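報道関係者各位
8月
株式会社Rarholm

Rarholm、衣類など柔軟物の把持計画ソフトウェア「Korletey」の新版を提供開始
住宅の寝室で収録した操作データに対応、認識から経路生成までを一つの工程に統合

株式会社Rarholm(以下「当社」)は、柔軟物の認識および把持計画を行うソフトウェア「Korletey」の新版について、本年8月より国内の研究機関ならびに装置メーカー向けに提供を開始いたします。本版では、手持ち式グリッパーで収録した映像と開閉量の記録を直接読み込み、布地の重なりの推定、把持点候補の算出、アーム動作の生成までを連続して処理できるようになりました。
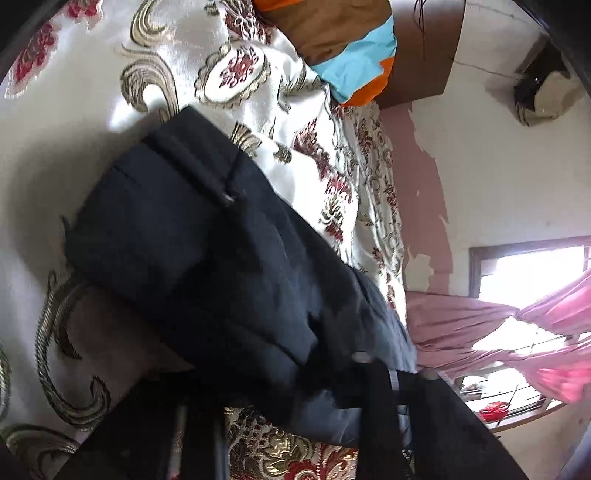

製品・サービス

■開発の背景
衣類や寝具の取り扱いは、形状が一定しないことから、寸法の決まった部品を前提とする従来の計画手法では十分な精度を得ることが困難でした。とりわけ一般の住宅では、柄の入った布の上に濃色の衣類が置かれる、窓からの強い光が画面の一部に入るなど、撮影条件の整った実験室とは異なる要因が重なります。当社は、広角レンズによる像の湾曲も含め、こうした条件をそのまま学習と評価の対象とする方針のもとで開発を進めてまいりました。

■新版の主な機能
(1)重なり推定
光沢のある布と艶のない布が接する箇所について、縫い目、縁の丸み、折り目を手がかりに上下関係を推定します。濃色の生地では輪郭が陰影に埋もれやすいため、明部と暗部を別々に処理したうえで結果を統合する方式を採用しました。

(2)把持点候補の算出
中綿入りの衣類に対し、キルティングの畝を単位として候補を最大8点まで提示します。各候補には、指先の進入角度、想定される開き幅、周囲の布を巻き込む可能性の評価値が付与されます。利用者は評価値の重みを設定ファイルで変更することができます。

(3)動作生成
選択された候補に対し、接近、把持、持ち上げ、解放の4区間からなる動作を生成します。区間ごとに再計画の可否を指定でき、把持中に布の形状が変化した場合は、該当区間のみを計算し直します。

(4)収録データ管理ツール「Lanard」
収録データの取り込み、時刻合わせ、不良区間の除外を行う付属ツールです。従来は別売としておりましたが、本版より標準で同梱いたします。

■評価について
評価には、Berness地区の住宅で収録した631件の操作記録を使用いたしました。対象はジャケット、布製バッグ、枕、掛け布団など7分類です。評価では計画ソフトウェアの出力と操作者の把持位置を照合し、差の大きい記録については担当者が映像を確認して、原因を認識、計画、収録の別に整理しております。分類別の集計表および評価手順書は、導入をご検討のお客様に個別に開示いたします。

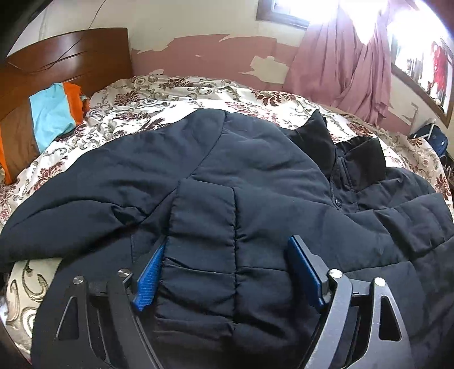

キルティング地の黒い中綿ジャケットに向けたグリッパー。指先には青いゴムパッドを備える。

■提供形態
Korletey新版は年間契約によるライセンス方式で提供いたします。旧版をご利用のお客様は、契約期間内に限り追加費用なしで移行いただけます。設定ファイルの書式が一部変更となりますので、移行に際しては同梱の変換プログラムをご使用ください。旧版の保守は現行契約の満了をもって終了いたします。

■今後の予定
当社は、両腕を用いた折り畳み動作の計画機能について開発を継続しております。あわせて、外部の制御装置との接続仕様を公開し、利用者が独自の認識モジュールを組み込めるよう整備を進めてまいります。

■会社概要
商号:株式会社Rarholm
事業内容:ロボット向け認識・計画ソフトウェアの開発および販売、操作データの収録支援

■本件に関するお問い合わせ
株式会社Rarholm 広報窓口
当社ウェブサイトのお問い合わせフォームよりご連絡ください。

※本リリースに記載の内容は発表時点のものであり、予告なく変更される場合があります。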